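3.2 Poste de travail et protocole de collecte

Le poste a été monté dans un atelier partagé, à partir de profilés et de rails récupérés sur un ancien banc de découpe. Nous l'appelons Geso dans la suite du texte. Le bâti repose sur une table grise dont les deux côtés longs portent un rail métallique ; un panneau blanc mat, simplement posé au milieu, délimite la zone de manipulation. Le fond est tendu de noir pour limiter les reflets et faciliter la segmentation.

Les démonstrations sont réalisées avec deux pinces tenues à la main, une par côté. Les corps et les mâchoires ont été imprimés sur place, en noir, d'après les plans du projet Nunusex, que nous avons modifiés sur un point : la plaque triangulaire blanche portant les marqueurs est fixée sur le dessus de la pince et non à l'arrière de la poignée. Avec le montage d'origine, l'avant-bras masquait trop souvent les marqueurs lors des prises basses. Chaque pince est reliée par câble, et une boucle de mou est laissée de part et d'autre du panneau pour que l'opérateur ne sente pas de traction en fin de course.

La tâche étudiée est le rangement d'une paire de sandales sur une étagère à chaussures en bambou à trois niveaux (figure 2). L'étagère est placée au centre, les sandales devant elle, à portée des deux pinces. Nous distinguons deux conditions initiales : sandales à plat, ou l'une des deux basculée sur le côté. La seconde impose de choisir entre une prise par les brides et un redressement préalable.
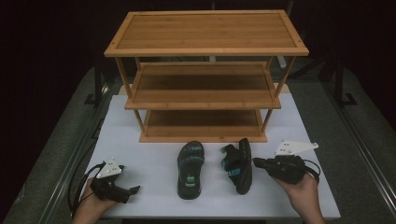

Figure 2. Poste Geso, condition avec une sandale basculée.

L'opérateur commence toujours pinces ouvertes, de chaque côté de la paire. Le niveau de destination est tiré au sort avant l'essai et annoncé oralement. Nous avons enregistré 400 essais en juillet, répartis également entre les deux conditions. Un essai est écarté si l'étagère se déplace sur le panneau ou si les marqueurs d'une pince sont perdus pendant plus de 4 secondes. Les essais conservés sont ensuite découpés à la main en phases d'approche, de prise, de transport et de dépose.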